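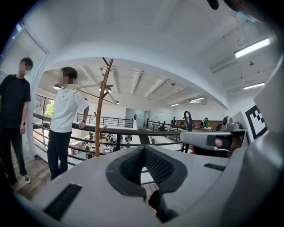 Where is the bunkhouse?

Fladunach Bunkhouse is at the top end of Clirnine, on the left as you come up from the village hall. Look for the green gate. If you reach the forestry barrier you have gone too far, and there is room to turn round there.

How do I book a bed?

Use the form on the bookings page. Pick your nights, say how many of you there are, and tell us if anybody needs a bottom bunk. You will get an automatic email straight away and a proper one from us later. Your place is only held once the second email has arrived. Please check your junk folder before ringing.

Is there a minimum stay?

Two nights in summer, one night the rest of the year. If there is a gap between other bookings we will usually let it go as a single night, but we only know this close to the time, so ask nearer the date.

Can we book the whole place?

You can, outside the school holidays. We ask for a deposit of £40 with whole-house bookings, and it goes back to the card you paid with after you leave, less anything broken or missing. Groups that want the house for a birthday or a stag weekend are welcome to ask. We say no to quite a lot of these as the walls are thin and there are neighbours.

What time can we arrive?

The door code starts working at 4pm. You can leave a car in the yard before that and go off walking. Bags can go in the lean-to, which is dry but does not lock.

What if we are going to be late?

Being late is fine and you do not need to let us know. The outside light comes on by itself. Please keep your voices down in the passage, and do your unpacking in the kitchen instead of the bunk rooms if other people have gone to bed.

What is provided?

Pillows, pillowcases, bottom sheets, pans, plates, cutlery, washing-up liquid and tea towels. Salt, oil and tea bags are normally in the cupboard left of the cooker, left behind by other guests, and you may use them. We do not provide towels or sleeping bags. Duvets can be hired if you ask when you book. They can't be hired on the night.

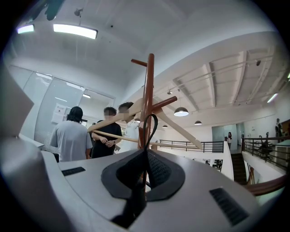
The cooker is gas, with an ordinary oven. There is a microwave and a toaster, and two kettles, one of which is slow. There is a fridge but only a very small freezing compartment, so it is no good turning up with a week of frozen meals. Label your food with your name and the day you leave. Anything without a label is cleared out when the house is cleaned.

Is there somewhere to dry wet clothes?

The drying room is behind the kitchen. The heater runs on a timer switch by the door, and you need to press it again when it stops. Things dry overnight if they are hung properly with space between them. Wring out socks in the sink first. Boots go on the slatted shelf and never on the heater. Waxed jackets are better in the passage, where the air moves.

Do you have a washing machine?

No. The nearest one is the launderette in Drumthorpe, next to the bakery. It takes coins and cards.

How big a rucksack will fit in the lockers?

A 70 litre pack goes in if it is not stuffed to the top and you take off anything strapped to the outside. Bring your own padlock. We keep a spare or two in the office, but they tend to walk off.

Are dogs allowed?

Dogs are allowed in whole-house bookings only. They must stay off the bunks and out of the drying room, and must be on a lead in the yard. There are sheep in the next field all year. If you are coming with an assistance dog, this does not apply and you can book in the usual way.

Is the house suitable for children?

Most families manage well. There is no cot or high chair, and the stairs are steep with a gate at the top but not at the bottom. Under-eights should not sleep in a top bunk.

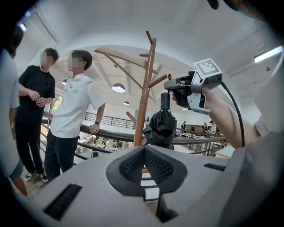
Hand-held gripper with a square black-and-white marker

Is there a phone signal?

It depends on your network. Most people get something at the gate and nothing indoors. There is wifi in the kitchen and sitting room, and it is good enough for messages and the weather forecast. It slows right down in the evening when the house is full.

How do we get there without a car?

Take the train to Drumthorpe and then the Poirier bus from outside the station. The bus stops at Clirnine village hall and it is a short walk uphill from there. The service is thin in winter and does not run on bank holidays. Taxis from Drumthorpe need to be booked ahead – you will not find one waiting.

Can we buy food nearby?

The village shop has bread, milk, eggs, tinned food and a fair choice of vegetables. It shuts for lunch. For anything more than that you need the supermarket in Drumthorpe. The pub does meals most evenings but the kitchen closes early out of season, so ring before you set off down the hill.

Which paths start from the door?

The ridge path leaves from the back of the yard and is waymarked as far as the cairn. After that you need a map and should know how to use it. The river path is flatter and starts opposite the green gate. It floods after heavy rain, and the lower part can be under water for days.

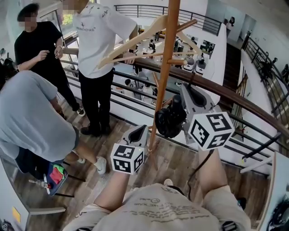

One guest wrote to say that the stile halfway along the river path is awkward for short legs and that the field gate a little further up is easier. We agree, and the farmer is happy for walkers to use it as long as it is shut again behind them.

Can we have a fire?

There is a wood stove in the sitting room. The first basket of logs is included and more can be bought from the honesty box in the lean-to. Fires outside are not allowed, and that includes disposable barbecues.

What do we need to do before we leave?

Strip your bunk and put the sheet and pillowcase in the bag on the landing. Wash up, empty the fridge of your own food, and take glass to the bottle bank by the village hall. Check the drying room. Most of our lost property comes from there, mainly single gloves.

I have left something behind. Can you post it?

Email us with a description and your address. We post small items for the cost of postage and keep everything else until the end of the season, when it goes to the charity shop in Drumthorpe.

What happens if I need to cancel?

Tell us as soon as you can. If we fill the bed you get all your money back. If we can't, we will move your booking to another date once, free of charge. We do not give refunds for bad weather.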